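# Open day at Tuddale, 1 August 2021 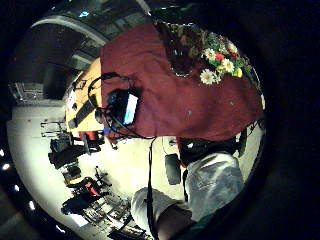
Can you really judge a homewares firm by the tables it sets out for visitors? Only partly, and I came home from Tuddale thinking that most of what I learned was from the parts of the building that had been dressed the least.

I should say where I'm coming from. I have been to a lot of these days. A firm opens its doors, there is tea in paper cups, somebody gives a talk with the word "home" in it far too often, and you leave with a tote bag. The invitation for this one came from Pradov, who make and hire out table linen, and who share the Tuddale building with Groseo, the artificial flower people. It promised "a fresh way of thinking about the table". I have been thinking about tables in more or less the same way all my life and I wasn't sure I needed a fresh one.

The entrance fee was £5, to be taken off anything you bought. I mention it as the email said free entry and the sign at the door did not.

## Getting in

Tuddale is past the end of the bus route and then up a hill. The car park has 31 spaces, according to the board, and by the time I got there people were leaving cars on the verge. We were let in by the side door and asked to keep to groups. My group was led by Karthikeyan Palaniappan, who runs the linen side at Pradov and who was a good deal better than the printed programme. He answered what he was asked. When he didn't know, he said so and wrote it down.

## The maroon cloth

The first thing we stopped at was a table with a dark maroon cloth over it, and artificial flowers on top. White daisies, small red blooms, green leaves, and a dark brownish vase sort of thing beside them, see-through but only just. One of the daisies was a good bit bigger and brighter than the rest, and once I had seen it I couldn't look at any of the others.

The cloth covered most of the table and left the left-hand end bare, with the light yellow wood showing. There was a long black strap lying on that end. I rather liked the bare part. Pale wood next to a deep red is a nice pairing, and I wish more people would let a cloth stop short. Whether Pradov would agree is another matter, seeing that they sell cloth.

As for the maroon itself, I have my doubts. It is the colour every hall and hotel function room in the country has had in its cupboard since I was at school. Karthikeyan said it is their most hired shade by a long way and that it hides gravy. I'm sure it does. What it does not hide is anything pale. There were a few light specks on this one, with a small pale spot near the middle, and a dark cloth will show you every one of those from across a room. I asked him about lint, and he agreed that dark shades need going over with a sticky roller before every event, and that customers mostly don't bother.

The folds were soft. I had expected hard creases in a grid, the way hired cloths tend to arrive, and there were none to speak of. That is in its favour. He put it down to their rolling the larger cloths on tubes for delivery. The tubes cost extra. I asked how much extra and was told it depends on the size, and I asked what it came to for a six-foot trestle, and that was one of the ones he wrote down.

## On fake daisies

I don't care for artificial flowers, and I said so on the form where it asked for "areas of interest". Groseo had clearly been told to expect people like me. Isamu Hayashi, who designs the mixed bunches for them, had a short talk ready about why a good bouquet needs a few things wrong with it. A bud that hasn't opened, he said. A leaf that turns the wrong way.

To be fair to him, the bunch on the maroon cloth did have a yellow bud in it, and it did help. Without it you'd have had white, red and green and nothing else, which starts to look like Christmas. I still think the big daisy let the side down. I put this to him and he said that the eye wants one flower to land on first. Maybe so. My eye landed on it and stuck there.

He also made a claim I would like to see tested, which is that a bunch from their better range will hold its colour for 15 years in a room that doesn't get direct sun. Groseo, he told us a little later, began selling that range long after I bought my last sofa, so I don't see how anyone can know. When I asked, he said it was based on lamp tests. I have no idea what a lamp test is worth and he was too polite to tell me.

What I did take away from him was some plain advice about dust, and I'll pass it on:

- Cool air from a hairdryer, held well back, once a month.
- No water on anything with a paper-wrapped stem.
- Don't stand them in a kitchen. The grease gets on first and the dust sticks to the grease.

None of that was on the leaflet. The leaflet had a poem.

## The vase question

Somebody in the group asked why you would put a dark vase on a dark cloth. I was glad she did, as I had been wondering the same. A brownish one on maroon more or less melts into it. You get a few dull reflections off the side and that is your lot. Karthikeyan said the idea is that the flowers should do the talking. Isamu said he would have picked clear. They had obviously had this conversation before, and it was the most natural moment of the whole morning -- two people who share a building and don't agree about a vase.

I'm with Isamu, for once. If you are going to go dark underneath, something lighter on top wouldn't hurt.

## Upstairs

The linen store is on the first floor and I'd have paid the £5 for that alone. It is a long room with shelves up to the ceiling and a rolling ladder that we weren't allowed on. Everything is folded to the same width and stacked by shade, and every stack has a card tucked in with the size and the number of times it has been washed. I asked when a cloth gets retired. After 38 washes, said the woman doing the folding, unless it's white, and then it's whenever she decides she's sick of the look of it. I believed her more than I believed anything on the walls.

She showed us how to fold a big round cloth on your own without letting it touch the floor. You start with it over one shoulder. I tried it twice and made a mess of it twice. I have tried it since at home with a double sheet and got no further.

There was a pile at the end for seconds. Pulled threads, a burn from a tea light, one with a biro line down it. They sell these off in June, apparently, and it isn't advertised. If you only go to Tuddale once, I'd go then and skip the talk.

## Kusuma

The new thing, and the reason for the day as far as I could make out, is a range called Kusuma, where Pradov and Groseo sell you a cloth and a bunch together as a matched set. You choose a colour and they choose the rest. There were sample cards laid out with names like "Orchard Evening". I couldn't find a price on any of them.

I am not the customer for this. I can see who is: somebody with a hall booked for an anniversary, no time, and a fear of getting it wrong. For that person a set in one box has a lot going for it. But the sets I saw on the cards were all rather safe, and when I asked if you could swap the flowers from one into another the answer was "not at launch". That seems to me to take away the one useful thing about having the two firms under one roof.

I also asked whether the cloths in the sets were the same weight as the hire ones upstairs. They're lighter. You'd want to feel one before ordering, and there wasn't one out to feel.

## The tea, and going home

Tea was fine. Shop biscuits. The seats were stacking chairs and there weren't enough, so most of us stood up with a cup in one hand and a leaflet in the other, and you can't do much with either like that.

I bought two plain napkins from the seconds shelf by the door, grey, one with a wonky hem, and they did take the £5 off, after I'd shown my receipt and then shown it again. The tote bag has a daisy on it.

Karthikeyan emailed later with the answer about the tubes. It's a flat charge on each cloth, whatever the length, and he has asked for it to go on the website. It wasn't there when I last looked.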